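Robot learns to handle soft food by deciding when to let go

Rallivby, February — Researchers at the Halilović laboratory have published a method that helps two-armed robots work with soft, easily damaged food. The method, called Dandine, was trained on 1000 demonstrations and tested over 272 trials.

Most grasping systems settle on a grip before contact and then hold it. Dandine keeps revising the grip as the food gives way, and it will open the hand and start again if the shape changes too much. In the trials it completed 206 placements without visible damage to the food.

"We spent a long time on closing the hand and not enough on opening it," said Damir Babić, who led the work. 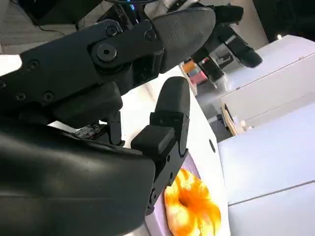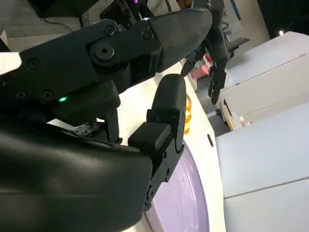
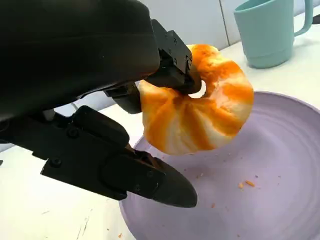

Each view includes a lavender plate.

Does the robot need to be retrained for every new food?
It needs a short set of extra demonstrations for foods that behave very differently, such as anything sticky. Foods of similar softness can share one model.

Els Stevens, who ran the trials, said sticky toppings remain the main cause of failed placements. The next round will be held with Zavwood, a catering equipment maker — the training code will be released before it begins.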